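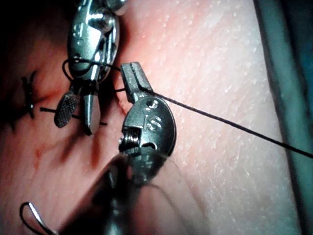
Cómo hace un nudo un robot

Un robot de sutura no tiene dedos. Tiene pinzas: dos piezas de metal que se abren y se cierran, unidas a una muñeca articulada. En el taller compartido de Bovdale montamos dos brazos con pinzas de este tipo para practicar nudos sobre una almohadilla que imita la piel. Ningún paciente participa en las pruebas.

El nudo se hace por pasos:

1. Una pinza sujeta el hilo.
2. El hilo da una vuelta alrededor de la otra pinza.
3. Esa segunda pinza agarra el extremo libre.
4. Las dos tiran en sentidos opuestos y el nudo baja hasta la piel.
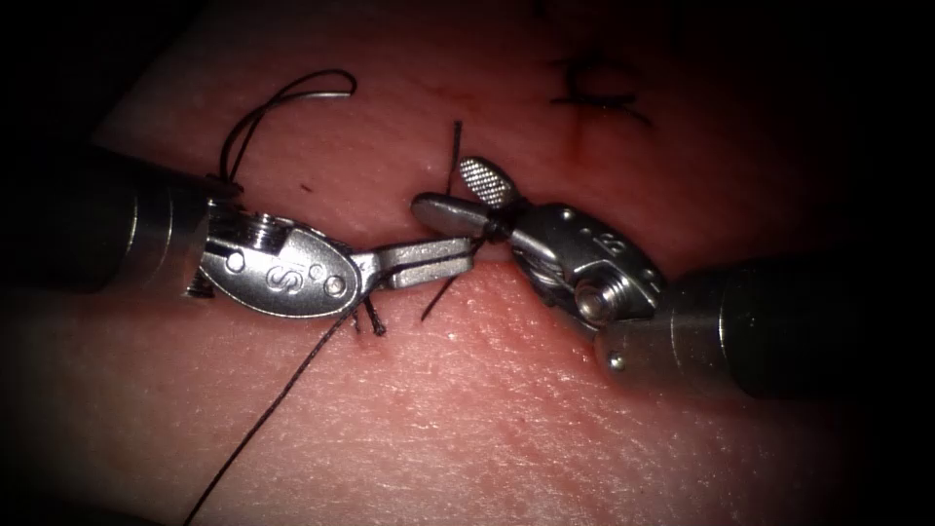 La muñeca gira gracias a cables finos. Cada cable va desde un motor hasta una articulación, igual que un tendón va desde el músculo hasta el hueso. Si el cable queda flojo, la pinza llega tarde o se desvía. Por eso Rungnapa Wannasri, que dirige el montaje, revisa la tensión antes de cada sesión.

Las estrías de las pinzas son pequeños surcos cruzados. Aumentan el rozamiento – la fuerza que impide que el hilo resbale.

Nuestro programa se llama Kendov y guarda los movimientos de cada intento. En marzo guardó 96 intentos; en 11 de ellos el hilo se soltó antes de cerrar el nudo. Ahora estamos corrigiendo el paso 3.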